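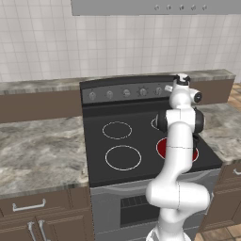 Electric cooker, front right ring on.

Vanthorpe Recipe Cards, read me first
Version 2, 29 Aug 2022

Hello, and thank you for downloading the Vanthorpe cards! There are 2,823 recipes in the main file, all typed up from handwritten cards kept in kitchens in and near Grundanport, and we hope you'll enjoy wandering through them as much as we enjoyed the typing (well, most of it – the pickles went on for ever).

What's in a row
Each row is one card. You get the title, the ingredients, the method, and a column called heat_words, where we've copied whatever the writer said about the cooker: "low flame", "a brisk oven", "number 3 till it catches". We haven't turned any of these into degrees.

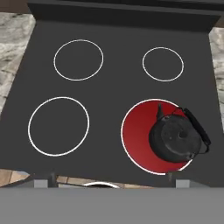
The four rings, seen from above.

Spelling and measures
Spelling is left just as we found it, so do search for "marjerine" as well as margarine. Cups, gills and "a good lump of butter" are all left alone too. If a word beat us, it's marked [unclear], and there are 80 cards with at least one of those.

Files
cards.csv has the recipes.
ruro_terms.csv is a small word list from the Ruro cards, which use a good many local names for cuts of meat and kinds of bread.
Both open happily in any spreadsheet. Nouri, the little tool we used for checking duplicates, isn't included.
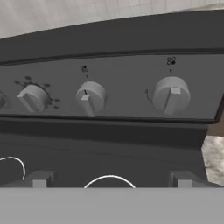

Control knobs on the cooker.

Known troubles
Puddings are far too well represented, and weekday suppers hardly appear. Some cards carry on over the back, and in version 1 those second halves had gone astray. They're joined up now, though the odd one may still stop short.
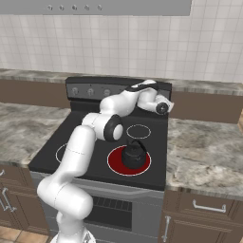 One reader wrote to say that "brisk" on her family's cards always meant a hotter oven than "quick", and asked whether we could keep the two apart. We have, and a note on it will go into the September update.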